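August 1, 2021

Too warm to sleep, so I'm at the kitchen table with the fan going and the last of the peach cobbler, and I may as well write down how the rules are coming along. I promised Madalena Nogueira a clean draft before September and I have been carrying it around in my head all weekend like a song I can't get rid of.

She called this morning from Ristatley, bless her, on her day off, to go over section 3 again. That's the part about what the arm may do when it comes down close to something it hasn't been told to pick up. The old Indgate sheet just says "avoid contact with other items," and we both think that's no rule at all. Avoid by how much? At what speed? Who decides which item is the other one? Madalena wants a plain number, and I've come around to her way of seeing it. We settled on slowing to a crawl for the last 9 centimeters, and then a full stop and a fresh look before the fingers close. She read it back to me twice in her schoolteacher voice and I had to admit it sounded like something a new person could follow without calling me.

We did not settle the business of clutter. I say a counter in the simulator ought to be as messy as my own counter is right now (plate, fork, mail, two pairs of reading glasses, a screwdriver I can't explain). The Wosevach people like to test with everything spaced out nicely, and then they're so surprised when the same routine goes to pieces in front of a crowded shelf! I was a bit sharp about it on the call with them, sharper than I meant to be, and I should send a friendly note tomorrow. They've been good to us. They ran all 300 trials for the Coelho report without a word of complaint, and wrote up every failure too, which I wish more people would do.

So the draft now says that things must be allowed to overlap, with one standing in front of another, and that nobody may tidy the layout after a bad run and then call it the same test. If you move the spoon, it gets a new name and a new line in the log. I'm proud of that sentence. Madalena thinks it's fussy, but she left it in.
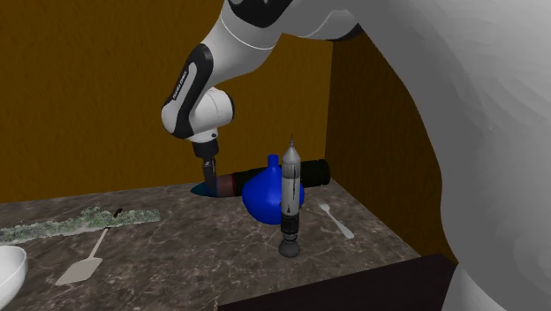 The other thing I want in there is a rule about writing down what the arm was asked to do before the run begins, in ordinary words, with the object named. I've read so many logs that only say "grasp attempt" and a time, and six weeks later you can't tell whether it went for the right thing or just the nearest thing. It takes a minute. I used to skip it myself when I was in a hurry, so I can hardly scold anybody, but I'd like the next bunch to start with better manners than I did.

Still to do: ask who signs off when a run is stopped by hand. Fix the numbering, because I have 2 section fives. Find a kinder word than "violation." Madalena suggested "departure," and I keep picturing an airport.

The fan has started clicking again. I'll oil it tomorrow, and call my sister, and get that note off to Wosevach before lunch.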